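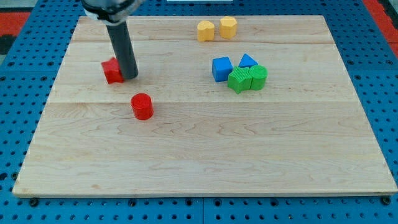

Play blocks, and the case for paying more

Cimik sells one set of shaped blocks. It costs more than most parents would expect to spend on lumps of colour, and the firm's founder knows it. I went to the workshop in August half expecting to be told that a hexagon would get a child into university.

She didn't say that, to her credit. She did say "open-ended" four times before the kettle boiled.

"We sell shapes," she said, when I asked her to try again without it. "Cubes, cylinders, prisms, and some odder ones. Hearts, stars. A child picks them up and does something. I can't promise you what."

The odder ones are where I start to have doubts. A cube stacks on a cube. A cylinder will stand on its end and take another on top, if you're careful. A triangular prism makes a roof and then the building is finished, because nothing will sit on the point. As for a heart, I asked her what a heart is for.

"Sorting," she said. "Matching. Feeling round the edge. Some children never build a thing with them, they just put the reds together and the yellows together and look pleased."

And is that worth the money? She laughed, not very happily. "You could do it with bottle tops. I did, with mine."

It was the most persuasive thing she said all morning, though I don't think she meant it to be.

The catalogue makes bigger claims. It mentions a trial at Itbridge, a nursery Cimik supplies, in which 57 children were given the blocks for a term and their staff reported "longer periods of settled play". Longer than what? She looked it up. Longer than the term before, when the children were younger and the old toy box had bits missing. There was no second group with a different set.

"I wouldn't call it science," she said. "The person who wrote the catalogue was keen."

I asked whether she would take it out of the next one. She said she would think about it.

We talked about colour for a while. Cimik keeps to plain strong ones, red, blue, green and a mustardy yellow, and she is firm that paler shades are bought to please adults. I asked how she knew. "Returns," she said. They made a grey and cream range under the name Isura and sold 292 sets. Plenty came back with a note saying the child wasn't interested. I pointed out that notes are written by adults too, and that people who keep a toy seldom write in. She agreed that this was a problem with notes.

On boards she was more convincing. She likes children to play on a flat bit of wood, maple if you can get it, and not on carpet. "Carpet is hopeless. Everything leans. They think they've done it wrong and it's the floor." She doesn't sell boards, and told me an old chopping board would do.

The last thing I asked about was the price. The first run was 1040 sets, and she says the second, made by a firm called Meng, was cheaper to produce. The price in the shop stayed where it was.

"We had been losing money," she said.

Were they still?

"No."

I bought nothing. On the way home I did look at what we had in the bottle top line, and found 2, both green.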